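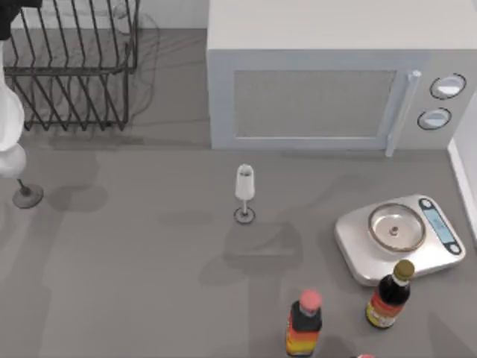
Küchenszene von oben, Arm links am Rand. Die Mikrowelle ist größer als unser Vertrauen in die Preisliste.

Mittwoch, Testzugang Ristura, dritte Sitzung

Jarkow schickt uns das Simulationspaket Ristura zur Begutachtung, Frist bis Ende September. Heute Szenenpaket Küche, Ausbaustufe »Felia«. Was Felia bedeutet, steht weder im Handbuch noch in der Rechnung. In der Rechnung steht dafür 2973 Euro, Jahreslizenz, ein Arbeitsplatz.

Start 9:40. Lizenzserver erst beim dritten Versuch erreichbar, danach stabil. Die Draufsicht kommt sauber hoch. Die Drähte vom Geschirrkorb sind einzeln modelliert und werfen einzeln Schatten, das hat jemand gern gemacht. Die Schatten auf der Arbeitsplatte sind überhaupt großzügig verteilt, weich und übereinander, als hingen ein paar Lampen mehr über der Küche, als man im Leben bezahlen würde. Für unsere Segmentierung nicht dumm, die alte Szene von Chauke war an der Stelle viel zu brav.

Die Weingläser sind milchig statt klar. Für Greifplanung egal, für Tiefenschätzung an echtem Glas wertlos. Habe im Handbuch nach einem Schalter für Transparenz gesucht und auf Seite 220 einen Absatz gefunden, der auf Seite 7 verweist. Seite 7 ist das Inhaltsverzeichnis. Anfrage an Jarkow ist raus.

Die Waage hat ein Display, auf dem ich in der Draufsicht nichts ablesen kann. Laut Produktblatt ist sie »funktional«. Notiert unter offene Punkte, gleich neben der Frage, ob die Mikrowellentür Gelenke hat oder nur so tut.

Danach die zweite Kamera.
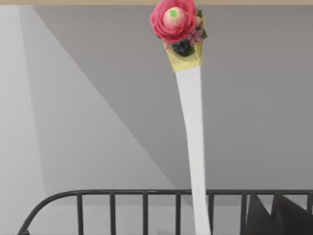 Zweite Kamera, gleiche Sitzung: Rose, Beeren, gelbe Tüte, viel Wand.

Auch hier Voreinstellung, nichts verstellt. Die Kamera interessiert sich vor allem für graue Wand, unten läuft ein dunkles Geländer durch, und in der Mitte steht ein schmaler weißer Streifen mit einem Blumenstrauß obendrauf. Die Rose hat einen hellgrünen Punkt in der Mitte. Ich habe länger auf diesen Punkt geschaut, als ich im Stundenzettel angeben werde. In der Objektliste stehen kryptische Nummern statt Namen, also kein Befund dazu, was der Streifen sein soll. Die zwei schwarzen Spitzen unten rechts ebenfalls ohne Zuordnung.

Immerhin: Kanten sauber, kein Flimmern an den Gitterstäben, die Überdeckung durch den weißen Streifen stimmt. Der Renderer ist gut. Die Leute, die die Kameras voreinstellen, sitzen vermutlich in einem anderen Gebäude.

Vergleich mit Chauke, soweit heute möglich: Ristura lädt langsamer und sieht besser aus. Chauke lädt schnell und sieht aus wie 2D mit Ehrgeiz. Bei der Dokumentation steht es unentschieden, auf niedrigem Niveau. Preislich liegt Chauke drunter, dafür kosten dort die Küchengeräte extra.

Offen:
– Transparenz der Gläser (Anfrage läuft)
– Gelenke Mikrowelle, Drehknöpfe gleich mitprüfen
– Waage: liefert sie Werte über die Schnittstelle?
– Klarnamen für die Objektliste, sonst kaufen wir das nicht
– Kamerapose der zweiten Ansicht auslesen und von Hand neu setzen

Zum Greifen bin ich nicht gekommen. Nächste Sitzung zuerst das freistehende Glas in der Mitte, dann die Flaschen am unteren Rand, die stehen eng genug, dass es lustig wird. Wer vorher an den Rechner geht: bitte die Lizenz ordentlich abmelden, sonst hält der Server uns für zwei Arbeitsplätze und Jarkow schreibt wieder eine freundliche Mail.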